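4. Análisis de fallos

4.1. Pérdida de agarre durante la extracción del tallo

La tarea de separar flores artificiales nos parecía al principio casi un trámite, y acabó dándonos el material más rico de todo el estudio. La célula Skundance trabaja con dos brazos enfrentados sobre una mesa blanca (figura 1): uno toma el tallo y el otro libera las hojas que se enganchan. De las 15 sesiones programadas, cuatro terminaron en parada de seguridad, y todas ellas comparten un mismo patrón que merece contarse con detalle.

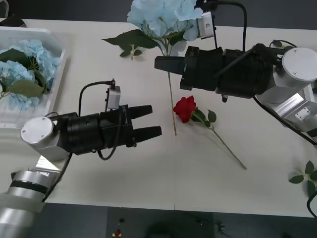

Figura 1. Los dos brazos sobre la mesa de trabajo, con una rosa roja y una hortensia azul claro entre ambos.

El fallo comienza con un deslizamiento muy pequeño. El controlador Plusow interpreta la caída de fuerza como un contacto perdido, cierra más los dedos y, al no encontrar resistencia, ordena la retirada del brazo a velocidad nominal. Si en ese momento una hoja sigue trabada en el otro efector, el tirón se transmite entero al segundo brazo. ¡En el registro se ve con una claridad preciosa! El par de la muñeca se dispara 11 ciclos después del deslizamiento, siempre en el mismo sentido.

La retirada brusca plantea además una cuestión de seguridad, porque el operador puede estar sentado al otro lado de la mesa, muy cerca del volumen de trabajo. Las cámaras de muñeca recogen bien esa proximidad.
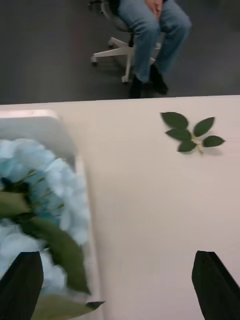
Sølve Hovland objetó, al leer el primer borrador, que la distancia al operador no debería tratarse como variable del fallo, pues la parada se activa igual con la silla vacía; a su juicio, lo que hay que acotar es la velocidad de retirada, y todo lo demás viene detrás. Le dimos la razón y rehicimos el análisis con ese criterio, que resultó mucho más fértil.

4.2. Influencia de la geometría del tallo

Los tallos con nudos marcados son un caso fascinante. El anillo que separa dos segmentos ofrece un tope natural cuando los dedos cierran por debajo de él, pero si cierran justo encima del relieve la superficie de apoyo se reduce y la pieza gira. El estimador de pose Sjögren no distingue ambas situaciones, y propone el punto de agarre atendiendo solo al eje del tallo.

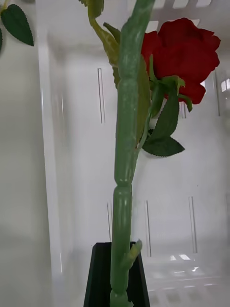

4.3. Errores de percepción a corta distancia

El segundo grupo de fallos nace en la imagen. Cuando la muñeca se acerca demasiado a la corola, los pétalos ocupan buena parte del campo visual y el tallo apenas asoma o desaparece. El estimador conserva entonces la última pose válida durante cinco ciclos, tiempo suficiente para que el brazo avance a ciegas. La trama de la tela, tan regular, genera por añadidura correspondencias falsas entre imágenes consecutivas. 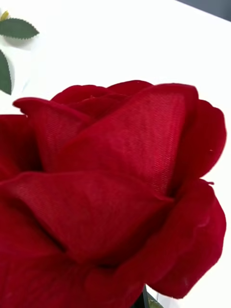

4.4. Medidas correctoras

Limitamos la velocidad de retirada mientras cualquiera de los dos brazos registre carga, e invalidamos la pose en cuanto el tallo deja de ser visible. Ambos cambios se incorporaron el 1 de julio al banco de Skokstead. Queda pendiente repetir la serie completa con tallos anudados, una prueba que esperamos con muchas ganas y que está prevista para agosto.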